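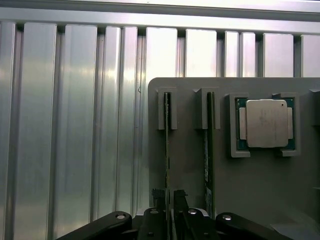
The Salleck Order

14 shares | 3 comments

The order lifting the conditions ran to 4 pages, and the clerk read out only the last. It stated that file 629 was closed to further supervision, that the subject was restored to ordinary standing, and that the court at Salleck had no further interest in the matter. The subject was not present. Under the rules he was not required to be.

The monitoring officer was present. She had held the file for eleven years and had inherited it from a man who had held it for longer. She sat in the second row with the index on her knee and checked each condition as the order discharged it. Condition one, residence within the district of Burkitz. Condition two, no approach within 400 metres of any sitting member of the assembly. Condition three, no contact with the press. Condition seven had been struck out at an earlier review, and the order discharged it again by mistake. She made a note of the error in pencil and did not raise it.

The offence was a single shot, fired from the steps of the Bognár hotel at a minister getting out of a car. It hit the door pillar. A fragment passed into the hand of a driver, who lost the use of two fingers and later received a pension. The minister served out his term and died in his bed. The subject was found unfit to plead and sent to the hospital at Planton, where he learned to bind books.

She knew these facts from the papers. At the time of the shot she had been at school, and her class had been sent home early.

The driver's statement was the shortest in the file. In it he said that he had turned off the engine, that he had heard a noise like a tray being dropped, and that he had asked someone to move the car because it was blocking the tram. He had been invited to give his views at every review. He had replied to each invitation on the printed form, ticking the box for no comment - except once, when he wrote that the form had been sent to his old address.

2 shares | 0 comments

Closing the file

The procedure for closing a supervised file was set out in a circular. The officer was to notify the police at Burkitz, notify the assembly's security desk, and cancel the monthly report. The paper record, which came to a little over 4000 sheets, was to be boxed and sent to the archive with a signed cover note. There was a space on the cover note for remarks. The space was two lines deep.

She completed the notifications by three in the afternoon. The security desk asked her to spell the name of the hotel. The police at Burkitz already knew, having heard it on the radio.

The last item was a visit. It was not in the circular, but her predecessor had written it into the index in his own hand: tell him in person. She took the tram to the end of the line and walked up past the reservoir. The subject lived on the ground floor of a house with a green gate. He was seventy-one. He opened the door with his coat on, as he had done at every visit, so that she could see he had not been asleep.

She read him the last page. He asked whether he should still telephone before he went to the dentist, whose surgery was over the district boundary.

"No," she said.

"And the first of the month?"

"You don't need to report on the first of the month."

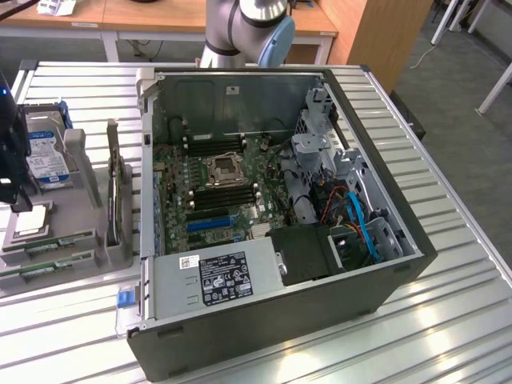 Remarks

He thought about this for some time. Then he asked for the page, and she gave him the copy, and he looked at how it had been stapled.

At the gate she turned round to check that the door was shut - it was part of the visit, and she had always done it. He was still standing in it with his coat on. She waited. In the end he raised a hand, and she went down the road to the tram.

The cover note went to the archive the next morning. Under remarks she had written that condition seven appeared twice, and that the subject had been told.

31 shares | 6 comments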